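Riverside & District Residents Board > Planning and Building > Old Plendau Works site, soil report??

marshhen
Has anybody got the soil report for the Plendau Works site. Not the summary, the full one with the borehole logs. City portal has the application up for the new middle school but the link for Appendix F goes to a blank page. Called planning, was told it's "being migrated". It's been migrating since October.

tobyfromelm
Which application, there are 2. The first one was withdrawn.

marshhen
The live one. 700 students, Trorov are the builders. First one had the report attached, I read it back then and like an idiot didn't save it.

quarterpast
Try the state environmental page instead of the city. They keep their own copies. Search by parcel not by address, the address search is broken for anything on Ullau Street bc the street got renumbered.

marshhen
Tried parcel. Gives me the gas station across the road.

L. Demchenko
I have the first report on paper. 75 pages plus maps. Can scan the logs this week if the library scanner is behaving. From memory there was fill over most of the east half, ash and brick, and two old tanks that were supposed to come out before anything got built. Whether they came out I don't know. The second report might say.

tobyfromelm
They came out. My dad watched them go on a flatbed.

quarterpast
Your dad watched something go on a flatbed. Was there a closure letter? If tanks get pulled properly there's a closure letter, and it'll be in the file.

tobyfromelm
ok but why would they lie about it

quarterpast
Didn't say anyone lied. Said there should be a letter.

gus_w
Here we go again. That site has been an eyesore my whole adult life. Finally somebody wants to put a school on it and we're digging for reasons to stop it. Every old lot in this town has ash under it. Mine does. I grow tomatoes in it.

marshhen
Gus nobody is stopping anything. I want to read a document thats meant to be public. My kid will be going there.

gus_w
Then ask for it politely and wait like everyone else

marshhen
I did. Four emails. Pasting the last one:

> Hello, following up on my call. Could you tell me where Appendix F to the school application can be viewed, in person is fine.
> Thank you

Reply, whole thing:

> Your inquiry has been forwarded to the appropriate department.

Which department. No name, no number.

pollyanders
In person is the way to go. Go to the counter at city hall before 10 am, ask for the paper file, they have to let you look at it. You can take phone pictures of pages, they just don't like you using the copier. Bring the application number written down or they'll send you home.

marshhen
Ok that's useful thank you. Will go.

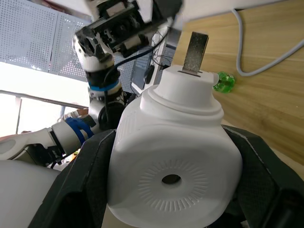 L. Demchenko
Scanned what I could, 16 pages before the machine quit. Borehole logs are all there except the last sheet. Emailed to marshhen and to quarterpast, anyone else message me. Note the lead numbers are on the second to last page in a table with tiny type and the units change halfway down, be careful with that.

quarterpast
Got it, thanks Liudmyla. Reading now. The east side holes hit fill down to nine feet. West side is mostly clay, looks ok to me but I'm not a geologist. The new plan puts the classrooms west and the ball field east. So somebody at least read the thing.

gus_w
So it's fine.

quarterpast
Ball field is where kids roll around in the dirt Gus.

gus_w
They bring in topsoil for a ball field. Two feet of it. You think they play on ash?

quarterpast
Probably they do, I'd like to see it written down. Is there a cap in the plans? With a liner? Drawing set on the portal stops at the foundation sheets.

pollyanders
There's a landscape sheet, it's filed under "miscellaneous" for some reason. Says "imported fill, depth per engineer". No depth.

tobyfromelm
lol per engineer

gus_w
That's normal on a drawing. I did concrete for 30 years, half of every sheet says per engineer.

pollyanders
Sure, and then the engineers letter has the number. Which letter? Appendix F I bet.

marshhen
Back from city hall. Counter person was nice, really was. Paper file is two boxes. Appendix F is in the second one, but it's the OLD report, same one Liudmyla has, with a new cover sheet stapled on. New cover has Trorov's name, and the date typed over. Inside is word for word the same. So there may not be a second report at all.

quarterpast
Did you see a closure letter for the tanks?

marshhen
No. There's a tab that says Tanks with nothing behind it. Could be out with a reviewer, she said they pull stuff. She wrote my name down.

gus_w
Reusing a report isn't a crime. Dirt doesn't move.

L. Demchenko
Dirt no, but if the tanks were pulled after the report then the report describes ground that isn't there anymore. They'd need samples from the bottom of the hole. That's all I would ask for.

gus_w
Fair enough. I'd ask for that too I guess. Still want the school.

pollyanders
Most of us want the school. The Nakamura school is full, they've got music in a trailer.

tobyfromelm
asked my dad. he says one tank. he only saw one

quarterpast
One of two. Ok. Marshhen will you put that in writing to the planner, cc the state? Don't say who saw what, just ask for disposal records for both tanks and the sampling after.

marshhen
Writing it tonight. Will post the text here before it goes, please tell me if I get the parcel number wrong, I've now got three different versions of it.

pollyanders
The one ending in 4 is right. The other ones are from before the lot got split.

marshhen
Thx. Ending in 4.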